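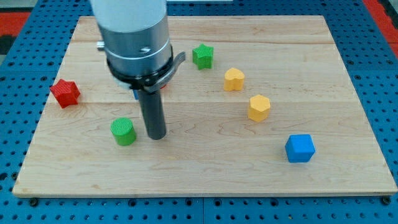 목재 판 위 도형 블록 활동 준비 및 정리 안내

1. 적용 범위

본 안내는 욤통합놀이지원실 졸러(Joler) 교구 대여 이용자와 각 기관의 교구 담당자를 대상으로 합니다. 밝은색 목재 판 위에 여러 모양의 색 블록을 흩어 놓고 모양과 색을 구별하는 활동을 준비하고, 진행하고, 정리하는 절차를 다룹니다. 블록을 쌓는 활동과 끈에 꿰는 활동은 별도 안내를 따르시기 바랍니다.

한 판에는 모양이 서로 다른 블록 여섯 개를 올리는 것을 기본 구성으로 합니다. 처음 참여하는 학습자에게는 세 개로 시작하여 점차 늘리는 방식도 허용됩니다.

2. 준비물

목재 판 1장
도형 블록 여섯 개(빨간 별 모양 블록 포함)
타공 작업대 또는 이에 준하는 평평한 탁자
마른 면포 2장
보관 상자와 구성표
활동 기록지

보관 상자는 알롤리(Allolley) 칸막이형을 표준으로 합니다. 봄톤(Bomton) 상자를 사용하는 기관은 칸막이가 없으므로 블록을 면포로 한 번 감싸서 넣어 주십시오. 상자를 혼용하는 경우에는 뚜껑 안쪽에 구성표를 한 장씩 붙여야 합니다.

3. 작업대와 판의 배치

3.1 작업대 표면을 마른 면포로 닦습니다. 타공면은 구멍 안쪽에 먼지가 쌓이기 쉬우므로 주 1회 부드러운 솔로 구멍 줄을 따라 쓸어 냅니다.

3.2 목재 판을 작업대 위에 눕혀 놓습니다. 판의 긴 변이 학습자와 마주 보는 작업대 가장자리와 나란하도록 맞춥니다. 구멍 줄을 기준선으로 삼으면 판이 비뚤어졌는지 쉽게 확인할 수 있습니다.

3.3 판의 네 변 바깥으로 작업대 면이 조금씩 남도록 위치를 조정합니다. 판이 작업대 밖으로 걸쳐진 상태에서는 활동을 시작하지 않습니다.

3.4 판의 네 모서리를 차례로 가볍게 눌러 흔들림을 점검합니다. 흔들리는 경우에는 판을 들어 아래쪽에 이물질이 있는지 확인합니다. 종이나 천을 괴어 높이를 맞추는 방법은 사용하지 않습니다.

3.5 작업대의 체결 부품이 표면 위로 올라와 있으면 판이 그 위에 얹히지 않도록 옮깁니다. 풀린 부품은 손으로 조이지 말고 시설 담당 부서에 점검을 요청합니다.

4. 블록의 배치

4.1 상자에서 블록을 꺼내 구성표와 대조합니다. 구성표와 다른 블록이 섞여 있으면 활동 전에 분리하여 기록지 하단에 적습니다.

4.2 블록은 한 개씩 판 위에 내려놓습니다. 상자를 기울여 쏟으면 판의 표면에 찍힌 자국이 남습니다.

4.3 블록 사이에는 손가락이 드나들 수 있는 간격을 둡니다. 줄을 맞추어 정렬할 필요는 없으며, 방향이 조금씩 틀어진 상태가 본 활동에 적합합니다. 별 모양 블록은 꼭짓점이 이웃한 블록에 닿지 않도록 판의 왼쪽이나 오른쪽 가장자리 가까이에 두는 것을 권장합니다.

4.4 색이 같은 블록이 두 개 이상 있는 경우 서로 떨어진 곳에 놓습니다. 붙여 놓으면 학습자가 모양을 살피기 전에 색만으로 묶는 경향이 있습니다.

4.5 블록은 넓은 면이 판에 닿도록 눕혀 놓습니다. 세워 놓은 블록은 다른 블록을 집을 때 넘어지기 쉽습니다.

5. 활동 진행

5.1 첫 단계에서는 모양 이름만 제시합니다. “별 모양을 찾아 주십시오”와 같이 한 번에 한 가지 조건을 말합니다.

5.2 다음 단계에서는 색과 모양을 함께 제시합니다. “빨간색이면서 별 모양인 블록”과 같이 조건을 두 개로 늘립니다.

5.3 마지막 단계에서는 위치를 포함합니다. 판의 왼쪽과 오른쪽, 위쪽과 아래쪽은 학습자가 앉은 방향을 기준으로 하며, 진행자가 맞은편에 앉은 경우 말하기 전에 방향을 다시 확인합니다.

5.4 집어 든 블록은 원래 자리에 돌려놓지 않아도 됩니다. 새로 놓인 위치에서 다음 지시를 이어 갑니다.

5.5 1회 활동은 10분을 넘기지 않습니다. 연속으로 진행할 때에는 블록의 위치를 모두 바꾼 뒤 다시 시작합니다.

기록지에는 제시한 조건, 선택한 블록, 도움 제공 여부를 적습니다. 소요 시간은 선택 항목입니다.

6. 정리와 보관

6.1 구성표 순서대로 블록을 상자에 넣습니다. 칸막이형 상자에서는 별 모양 블록을 모서리 칸에 넣고, 그 위에 다른 블록을 겹치지 않습니다.

6.2 목재 판은 결 방향을 따라 마른 면포로 닦습니다. 판재 사이의 이음선에 낀 먼지는 솔로 제거하며, 뾰족한 도구로 긁어내지 않습니다. 물걸레와 알코올 성분의 세정제는 사용할 수 없습니다.

6.3 판은 세워서 보관하되 직사광선과 난방 기구를 피합니다. 여러 장을 보관할 때에는 판 사이에 면포를 끼웁니다.

6.4 판 표면에 거스러미가 생겼거나 이음선이 벌어진 경우 사용을 중지하고 교체를 신청합니다. 자체적으로 사포질한 판은 교환 대상에서 제외됩니다.

7. 대여 및 교체 신청

대여용 세트는 가넴(Ghanem) 자료실 2층 창구에서 수령합니다. 현재 등록된 세트는 225개이며, 상자 옆면의 관리 번호로 구분합니다. 신청서의 품목란에는 분류 번호 736을 기재하여 주십시오. 블록 한 개만 분실한 경우에도 세트 전체를 반납하여야 하며, 보충이 끝난 세트는 같은 관리 번호로 다시 대여됩니다.

12월에는 전체 세트의 정기 점검으로 신규 대여가 중단됩니다. 이미 대여 중인 기관은 점검 안내문에 적힌 기한까지 상자, 판, 구성표를 함께 반납하시기 바랍니다.

서식: 도형 블록 활동 기록지, 교구 구성표, 교체 신청서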